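17 April 2020
By Genalyn Dela Peña

Produce section in place at Lastside demonstration shop

The fruit and vegetable section of the Lastside demonstration shop has been set out on the main floor, completing the second stage of the fit-out. The shop is a full-scale layout for retailers who want to walk through a small grocery format before ordering fixtures. It has no tills and sells nothing to the public.

The floor covers 400 square metres and was recarpeted throughout in the first stage. Tekano, the flooring contractor, laid a low-pile carpet with a linear pattern in mixed greys. The same carpet runs under the fixtures and along the customer side, with no change of material at the section boundaries. A dark baseboard finishes the edge at the back wall.

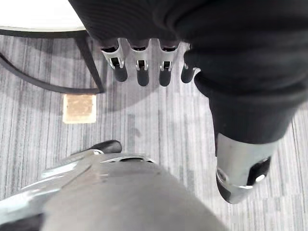

Photo: Lastside

Carpet is unusual in a grocery layout, where vinyl or sealed concrete would be expected. Lastside says the choice applies to the demonstration floor only and should not be read as a recommendation for trading premises. Fixtures can be moved on it without lifting equipment in most cases, and the layout is to be altered several times over the coming year. A hard-floor sample area was considered during planning and left out of the present scheme.

The main fixture in the section is a produce display by Theodorakopoulos, made as two adjoining units. Both have light wooden fronts set in dark metal frames. The goods sit in a slanted tray at the top, and the frame stands on metal legs with an open space beneath. The larger unit is placed forward and the other stands slightly behind it. The line of the fronts is therefore stepped, and Lastside intends to test a straight arrangement against it later.

The trays are dressed by colour, with yellow on the left, leafy green in the middle and red towards the right. According to the planning notes, the order follows no sales data and was adopted as a neutral starting point. Visiting retailers will be able to ask for a different order. Price rails have been specified but are not part of the present stage.

A round side table with a white top has been added in front of a white partition. It has a black metal base that ends in a ring on the floor. The table is meant as a set-down point for shopping baskets, a feature requested by two of the retailers consulted in the planning stage. Its final position has not been fixed. The plan allows it to stand by the partition or at the far end of the produce units, and both positions will be tried with the trays full.

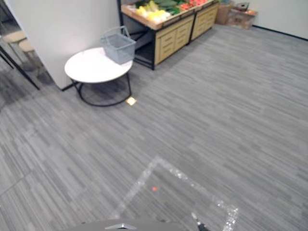
Side table with grey shopping basket; produce display behind.

The baskets are a plastic type with perforated sides and a raised handle. Lomedska, which prepared the layout drawings, has asked for the set-down point to be assessed with a basket on the table and with the table clear. Its drawings treat the space between the table and the produce units as a customer route, so any change to one has to be checked against the other. The firm has also drawn a version with no table, in which baskets are left on the floor beside the display.

The fixture list for the whole shop runs to 1,245 entries, counting trays, brackets, rails and signs separately. Each entry has a position reference tied to the drawings. The list will be reissued after each change of layout, and superseded versions will be kept so that an earlier arrangement can be rebuilt if a retailer asks for it. Small parts are listed by type and grouped under the fixture they belong to.

Additional spending on the produce section came to £3,478. The sum covers the side table, the tray dressing and an adjustment to the height of the display legs. It does not include carpet, which was charged to the first stage, or the partition, which was already on the premises. Lastside has not published a figure for the full project.

Work on the section took seven weeks, including the period in which the units were being made. Delivery and assembly were carried out separately. The larger unit was assembled first and levelled before the second was brought up to it, and the trays were fitted last. The drawings call for the levels to be checked again once the carpet has settled under the load.

The third stage concerns packaged goods. Lomedska has proposed a run of straight shelving along the back wall, with the lower shelves set deeper than the upper ones. Theodorakopoulos is preparing a second set of wooden fronts so that the shelving can be matched to the produce units or left in plain metal. Lighting will be dealt with at the same time, as the partition throws the produce section into a different level of light from the rest of the floor on the current plan.

A decision on the shelving is due in May. Retailers wishing to comment on the produce layout before then can do so in writing, quoting the position reference of the fixture concerned. General remarks on the width of the customer route are also being accepted and will be passed to Lomedska with the next issue of the drawings.

Last updated: 17:20, same day

Contact | © Lastside | Back to top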